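Mariann Vida has been collecting ghost stories for most of her adult life, and she still leans forward in her chair when she gets to a good one. Her new book gathers the tales of Birnirholm, the old ferry village where she spent her childhood summers, and I couldn't wait to ask her about the footsteps on the quay.

"Everybody starts with the footsteps!" she says, delighted. "I don't mind. I'd start there too."

For anyone who hasn't heard it, the story goes like this. On still evenings in May, people living along the quay hear someone in heavy boots walk from the ferry steps to the last house, stop at the door and go no further. Mariann first heard it told at the age of nine, by an aunt who was gutting fish at the time and didn't look up once.

"That's what got me. There was no spooky voice, no candle. She said it as if she was telling me when the shop shut. And then I had to walk home along that quay – I ran, of course. I ran the whole way."

She went back as an adult with a notebook and a tape recorder, and over 14 years she spoke to 38 people who had either heard the boots or grown up with somebody who had. The accounts don't match nearly as well as you might hope. Some say the walker is a man, one family has always said a girl in her father's boots, and Slamet Wibisono, who rented the last house for two winters, told her he heard the steps going the other way, towards the water.

"I love that one. Slamet came to the village knowing nothing about it. He asked his neighbour who went out so late, and the neighbour just put the kettle on."

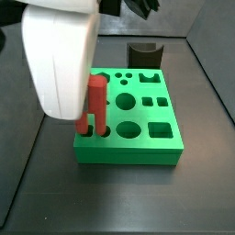
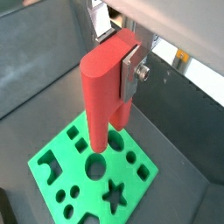
Does she believe it herself? She takes a while over this, and pours us both more tea.

"I believe the people. I've sat in their kitchens and I know when someone is pulling my leg, because plenty have tried. What it is they heard, I can't tell you. Aurelia Bühler, who read the early chapters for me, thinks it's the timbers under the quay cooling down after a warm day. She may well be right. But timber doesn't stop at a door, does it?"

She has spent one night in the last house herself, with her friend Yusri Kusuma, both of them wrapped in blankets on the stairs. They heard a gate, a cat and, at one point, Yusri snoring. She put it in the book anyway, all 2 pages of it.

The finished book runs to 226 pages, and the boots take up only the first part. I was even more taken with the chapter on the Woler bell, which is said to ring under the marsh before a hard frost, and with a short, sad one about a lamp in the window of the Hartono house. Mariann would like to write about the marsh next. Letters have been arriving from people who grew up on the far side of it, and their version of the bell is quite different.

"They say it's a warning about visitors," she says. "I've got to go and ask them what sort."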